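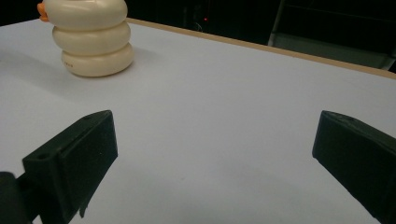 누렇게 변한 플라스틱 고리 쌓기 장난감 닦기

고리 쌓기 장난감은 아이가 한 살쯤 되면 집에 들어와서, 아이가 자라도 나갈 생각을 안 한다. 우리 집 것은 크림색 고리 세 개가 도넛처럼 쌓여 있고 주황색 부리 비슷한 것이 삐죽 나와 있다. 원래 이 색이었는지 세월이 칠해 준 색인지는 나도 모른다. 조카에게 물려주기로 한 김에 제대로 닦아 보았고, 그 순서를 적어 둔다.

준비물
미지근한 물, 주방 세제, 부드러운 칫솔, 극세사 천 2장, 면봉, 베이킹소다 조금. 칫솔은 새것이 아니어도 되지만 누가 아직 쓰고 있는 것이면 곤란하다.

1. 고리를 분리한다
맨 위부터 하나씩 들어 올린다. 안 빠지면 힘으로 당기지 말고 좌우로 조금씩 돌린다. 일체형이거나 나사가 있는 제품도 있으니 바닥을 먼저 뒤집어 볼 것. 건전지나 소리 나는 부품이 들어 있으면 물에 담그지 말고 3번으로 건너뛴다. 물 먹은 멜로디는 새벽 세 시에 혼자 울린다.

2. 담근다
대야에 물을 받고 세제를 두어 번 짠 다음 고리를 넣는다. 십 분이면 된다. 뜨거운 물은 쓰지 않는다. 트렉스카(Trekska) 육아 게시판에 끓는 물에 삶았다는 글이 있는데, 첨부된 결과물은 도넛보다 꽈배기에 가까웠다. 속이 빈 고리는 이음새로 물이 들어갈 수 있으니 담그지 말고 세제 묻힌 천으로 닦는다.

3. 문지른다
겉의 둥근 면은 천으로 충분하다. 때는 고리 안쪽과 맞닿는 자리에 모여 산다. 칫솔로 원을 그리며 돌려 닦고, 좁은 틈은 면봉으로 판다. 면봉 끝이 무슨 색이 되든 놀라지 말고 계속한다.

4. 글씨가 있는 곳은 살살
아래쪽에 작은 글씨가 인쇄된 제품은 그 부분만 천으로 가볍게 눌러 닦는다. 우리 것은 이미 흐려서 읽기도 어렵지만, 남은 것마저 지우면 왠지 미안하다. 부리처럼 색이 다른 부분도 마찬가지다. 칠이 묻어나면 바로 멈춘다.

5. 누런 기가 남으면
베이킹소다를 물에 개어 안 보이는 면에 먼저 시험해 본다. 광택이 그대로면 얇게 바르고 오 분 뒤 헹군다. 오래 햇빛을 받아 변한 색은 이걸로 안 돌아온다. 옆 동네 살던 에토레 모렐리(Ettore Morelli) 씨는 그 색을 '아이보리'라고 부르면 해결된다고 했는데, 지금까지 써 본 방법 중 제일 빠르다.

6. 헹구고 말린다
미끈거림이 없어질 때까지 흐르는 물에 헹군 뒤 마른 천 위에 서로 닿지 않게 늘어놓는다. 그늘에서 하룻밤. 고리를 귀에 대고 흔들어 찰랑 소리가 나면 이음새를 아래로 두고 더 말린다.

7. 다시 쌓는다
제일 넓은 고리가 맨 아래로 간다. 조금 삐뚤어져도 서 있기만 하면 합격이다. 금이 가거나 떨어지려는 조각이 있으면 아까워도 물려주지 않는다.

최종 수정 8/9/25. 봉제 인형 빨래 편은 인형이 다 마르면 올리겠다.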